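January, bench 2, started 8:40

Rerunning the Nordin comparison before anyone puts it on a slide. The number from last week is 841 placements inside the target cell out of 1883 counted attempts, and the write-up on the Votov page calls this "cell-level spatial generalization." I don't buy the second half of that sentence yet. I'm not thrilled with the first half either.

Attempts first. The plan was 2000. The missing ones were dropped by the filter script, which throws out anything where a wrist stream stalls. Fine in principle. But the stalls bunch up when both arms are moving at once, and that is exactly when the policy has trouble. So the denominator is friendlier than it looks. I want the dropped ones scored by hand from the bench view before we quote a rate. A dull job, I'll do half.

Now the part that bothers me more. The claim is that the policy learned where cells are. The grid is blue tape on brown paper, laid by hand, and none of the lines are straight. Every cell has its own wobble. Some crossings are crumpled, and one horizontal strip stops in a curled, torn end a little past the vertical it crosses. To a wrist camera a few inches off the paper that is a street sign. If the network keys on torn ends and scuffs it will look spatial for as long as we never re-tape, and we have not re-taped since the training set was collected. Train and test share the same sheet of paper. I asked why at the Skercombe call and was told the grid is "only there for the operators." The wrist cameras don't know that.

Objects the same as before: the pink and green cubes, the pink tray on the right, the yellow-capped push-button with the blue contact block. The push-button was added late and has fewer demos. Both arms live. Policy checkpoint is the one marked Biltow-final, which is not the final one, but it is the one behind the number. 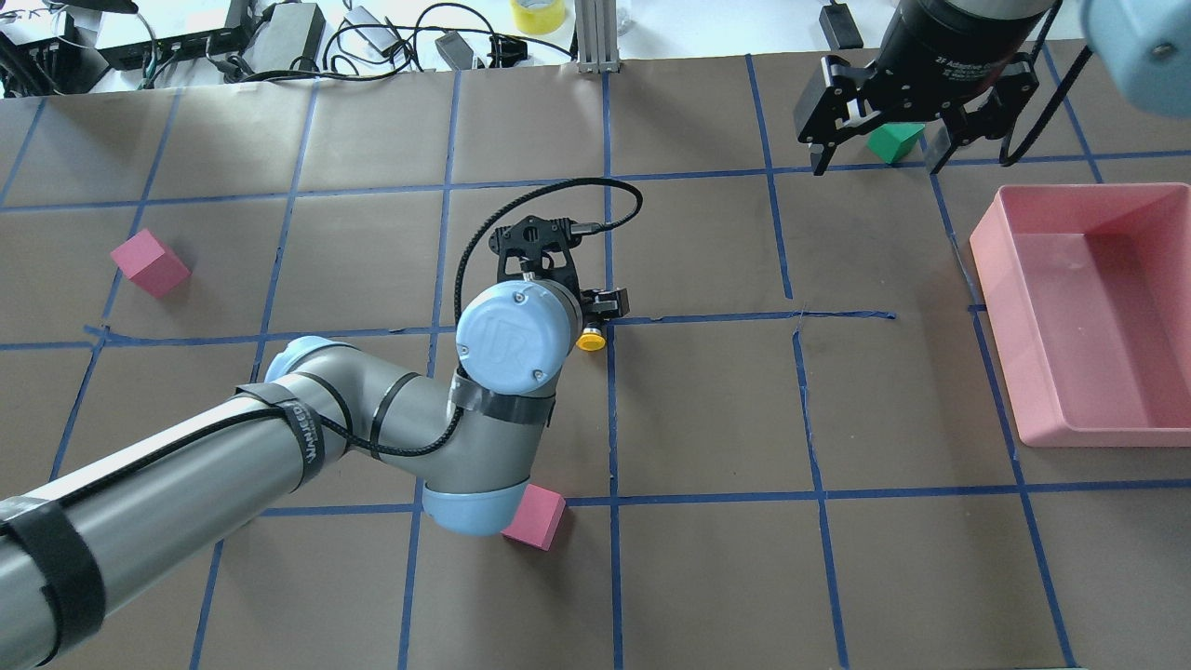
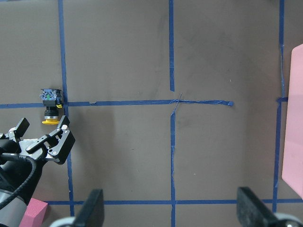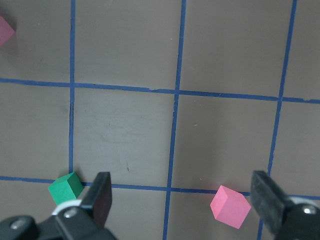 Bench view first, then two wrist views. Same tape grid in all three. The curled end I keep complaining about is in the second, just right of the middle vertical.

What I did this morning:

Baseline, nothing changed, 19 attempts on the green cube into the cell left of the tray. Behavior matched last week as far as I can judge from so few. The approach is confident and a bit too fast.

Then masked the wrist images in software. Painted flat brown over the tape pixels and left everything else alone. The mask is ugly at the edges and I would not defend it in a review. The arms still reached the cube without much fuss, so finding the cube doesn't depend on the tape. Placement got visibly worse. The arm drifted over the cell, hunted, and let go early. On a few it released over what used to be a line.

Tempting to stop there and say told you so. But a flat brown patch is also something the network has never seen, and it may be falling over because the picture is odd, with tape having nothing to do with it. So did the reverse: left the tape alone and painted the same amount of brown in random strips across the empty cells. Also worse! Less so, I think, but I scored it while already knowing which condition was which, so my "I think" is worth very little. Need someone blind for this.

One thing I noticed and can't explain. With the tape masked, errors on the pink cubes leaned toward the tray, and errors on the green did not. Could be the policy latching onto anything pink when the lines are gone. Could be the demos, where pink went to the tray more often. I haven't checked the split. Check the split before building a theory on it.

Push-button: skip for now. When it's lying on its side the yellow cap is wider than the body, so the grasp point depends a lot on which way it faces, and I'd be mixing two questions.

What would change my mind: lift the whole sheet, lay fresh paper, re-tape with the lines shifted by half a cell, and run the same checkpoint with no fine-tuning. If the rate holds I'll take "spatial generalization" and stop grumbling. If it collapses, we have a policy that learned one sheet of paper, and the Votov text has to say so. A cheaper version is to cut out only the torn end and patch it with clean tape. Do that first. Takes five minutes, and it at least tells us whether that one landmark carries any weight.

Photograph the old grid properly before touching it, straight down, with a ruler in. We can't put it back once it's gone – the old runs would have nothing to be compared with.

Also the bench camera got bumped at some point. The tray runs off the right side of the view now, so anything that lands on its far side can't be scored from there. Don't know how many of last week's runs that touches. Log has nothing.

14:15. Patch test not started, left arm back in the park position, checkpoint still loaded. Leave the tape alone please.

Skercombe bench notes | Contact the bench 2 list for access | © Skercombe | Back to top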